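Matte white table top looks beige and patchy, is it stained?

Posted in Furniture & Surfaces
3,197 views

Akstead
I bought a secondhand table for my sewing room. It was listed as matte white. In my room it looks a light grayish beige, and the corners look darker than the middle. I have washed it with dish soap two times and the color is the same. Is this yellowing, or is it something I can get off? I don't want to paint it if I can avoid it.

3 replies

Gosiswood
Try a paste of baking soda and water. Worked on my kitchen counter.

Matubbar
Don't use baking soda on a matte finish until you have tried it on the underside. It is a mild abrasive and can leave shiny spots.

Check your lighting first. Lay a sheet of plain printer paper on the middle of the table, then move it to each corner. If the paper gets darker in the corners too, the table is fine and the light is uneven. Mine is a plain pale top with no pattern, and it does the same thing. The light lands a little left of center, the corners go gray, and any shadow on it has soft, blurry edges that are easy to take for a stain.
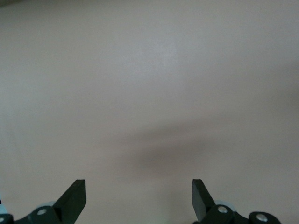

Fultareck
Paper test is good. Do it by the window in daylight as well, with the lamp off. If the top still looks beige next to the paper, then the finish has probably yellowed or it was never a true white. Soap won't change either one. If you do end up sanding and painting, don't start coarse. I finished mine with 1,000 grit between coats and it stayed flat.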